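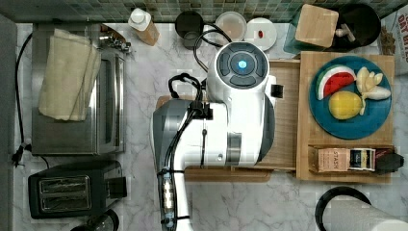

Ererska play fruit, served on the blue plate

I wanted to dislike the Ererska fruit set before I opened it. It costs $40 for 10 soft pieces, and the listing calls them "heirloom quality," a phrase I have learned to distrust. They are stuffed toys. My grandmother left me a clock.

The watermelon wedge is the best of the lot. Red, white and green, and you know what it is from across the kitchen. The banana comes half peeled, with the flaps sewn open, so there is no peeling to be done, which seems like a missed chance when peeling is the only thing a kid wants to do with a banana. It does have a little dark blue sticker like the ones at the grocery store. I'll admit I liked that.

The pineapple is where I start to grumble. The body is round and yellow with quilted diamond stitching, and the green top is so short that if it gets tucked under something you're left with a lemon. Two adults in my house called it a lemon.

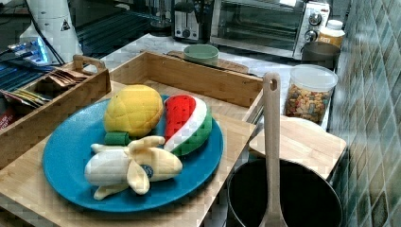 Page last changed: 2021-02-13

I tried them on the same plate against the Jalali set, which is cheaper and has harder stuffing. Jalali's pieces roll off if you bump the counter. Ererska's stay where you drop them – a point in their favor, if a small one. The seams have held so far, though I have only had the set for 4 weeks and won't pretend that says much about year two.

Washing is my main complaint. The tag says spot clean only. For something that will be licked, that isn't good enough, and the Nultach store page where I bought it doesn't mention it anywhere. It does mention 4000 happy families. I'd like to know who asked them.

Worth it at half price. At full price, buy the watermelon alone if Grurngate still sells singles.

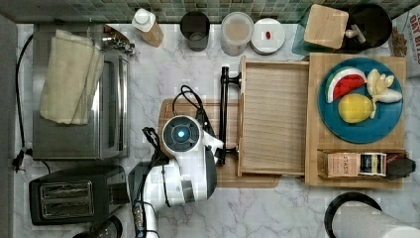
Sorry, but I think you're too hard on the pineapple. We've had ours since October and my daughter has never once mixed it up with a lemon. I do agree about the washing. I gave up on the tag and put the whole set through on cold in a pillowcase, and the only one that came out lumpy was the banana.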